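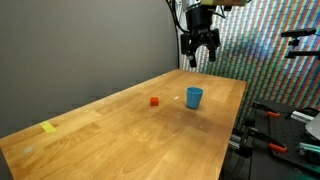
Red cube, blue cup, robot arm. Second-year group project, Friday, before lunch.

The brief for our robotics module is one sentence long: put the cube in the cup. It is worth more than half the marks. I read it in September and thought, well, that's the autumn sorted, I shall take up swimming.

It is December. I have not been swimming.

Our team is me, Esi Essien, Lucyna Duda and Tatiana Mikuš. We are called Staturness, which came out of a name generator at one in the morning and is now printed on the assessment form, so that's us until we graduate.

Roles, as agreed at the first meeting: Esi does the vision, Lucyna does the motion, Tatiana does the grasp, I do the write-up. Roles in practice: Lucyna does the motion, the grasp and the shouting, and I hold the clipboard.

The rival team is called Solutance. They have a logo. They have a shared calendar with colours in it. Their arm code worked in week 3 and they have been very nice to us about it, which I find hard to forgive.

A word on difficulty. A toddler can put a cube in a cup. I have a nephew in Hulme who can do it while crying. He has not been asked to write a 400-line config file first, though I'd back him over me if he were.

Things we believed in week one: the cube is red, so finding it will be easy. Things we believed in week two: there are a lot of kinds of red. Esi's first version was very sure the cube was an orange clamp handle. Her second version was sure every orange clamp handle was the cube. She went home early that day.

Then there's the cup. Light plastic cup, weighs about as much as an opinion. If you come in a bit low the fingers catch the rim and over it goes. Our course tutor, Wendy Kettle, calls this "informative". We have been informed 12 times since Monday.

Lucyna fixed that by lifting everything higher before moving sideways. Now the cube gets carried over at a great height and dropped from up there like a parcel from a plane. Sometimes it goes in. The sound when it goes in is lovely, a sort of tock.

The sound when it doesn't go in is me crawling about under the table.

Tatiana would like it known that her grasp code has never once dropped a cube. It has gripped one so firmly that it wouldn't let go, and we all stood there watching it hover over the cup with the cube in its fingers until Lucyna said "is it thinking?" It was waiting for a message on a channel I had spelt wrong. The write-up will call this a communication issue.

I should say the marking scheme, because people keep asking. Ten goes, cube put down somewhere different each time. You need 7 in the cup for a pass. Staying upright counts, so a cube in a cup that then falls over is a fail, as is a cup that falls over out of nerves.

Our practice score on Thursday was a 4. Our practice score this morning was a 6. If you draw a line through those two points we get full marks by the middle of next week and a score of forty by Easter. I have put the graph in the report.

Nerea Bermúdez from Solutance came over to borrow a hex key and watched us do one. It went in first time, clean as you like, tock. She said "oh, nice" and left before the next one. I would like all future visitors to follow her lead.

Update, ten to four: Esi has moved the start pose back so the arm waits over the far end of the table, out of the way, while her code has a proper look for the cube. Such a small change. I'm annoyed that it's so sensible.

Update, half past four: three in a row. We are not discussing it. Tatiana has banned the word "working" from the lab.

Update, five o'clock: Lucyna said "working".

Update, ten past five: I'm under the table again. Found the cube, and also a hex key, so Nerea can have her own one back.

Assessment is on Wednesday morning, second slot, straight after Solutance. If anyone has a nephew going spare, we can offer biscuits.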